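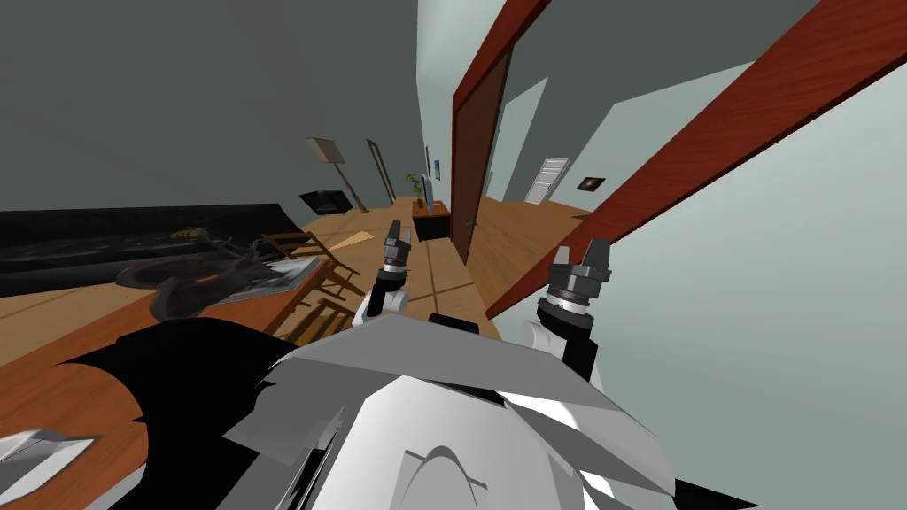 Pass it in the sim first. Then argue about the rules

Two arms, a living room, a couple of doors. Most home robots now spend their first months in a place like that, rendered, before anyone lets them near a real sofa. Cheap, fast, nothing breaks. The trouble starts when somebody has to sign off on the results - and until June, the four groups sharing the Trarville test house each had their own idea of what a pass looked like.

Pivport counted a run as good if the robot finished the task. Poltow counted it good if the robot finished and touched nothing it shouldn't. Same room file, same robot model, very different scores. Try comparing those. People did, for over 12 weeks, mostly by email.

So now there's a shared rulebook. Short one. It fits on 2 pages and the second is mostly definitions.

The main rule is about doors. Open doors, half-open doors, doors that swing back. A gripper near a door panel has to slow down, and the log has to show when it slowed and how close it got. Liao, the Trarville outfit that builds the rooms, pushed hard for this one. Their argument: door strikes were the fault that teams most often wrote off as a glitch. Under the new rules there are no glitches. A contact is a contact, and it goes in the report.

Next, furniture. Each room gets shuffled between runs - chairs moved, table turned, lamp somewhere annoying. A robot has to complete 100 runs and pass at least 80, and no throwing out the bad ones afterwards. You say which runs count before you start them. Sounds obvious. It wasnt being done.

Then there's lighting, which got the most complaints. Rendered floors tend to be kinder than real ones, and the rulebook wants bright patches, hard shadows and dark upholstery in the mix. Poltow's engineers grumbled about the extra render time. They're still grumbling. But they signed.

Camera tilt too. If the view leans, the run stays in. Teams used to restart when the horizon went off, and that hid balance problems for months.

What the rules don't cover is longer. Pets. Kids. Wet floors. Anything on stairs. There's a line saying a simulated pass is "evidence, not permission", and a robot moving to a real home still needs a person at the stop button for the whole first visit. How long is a first visit? The draft doesnt say. Pivport wants an hour, Liao wants a full afternoon.

Also open: who keeps the logs. For now each team holds its own and hands over copies when asked, within the same working day. The next draft is due once the stairs section is written, and work on that has only just started.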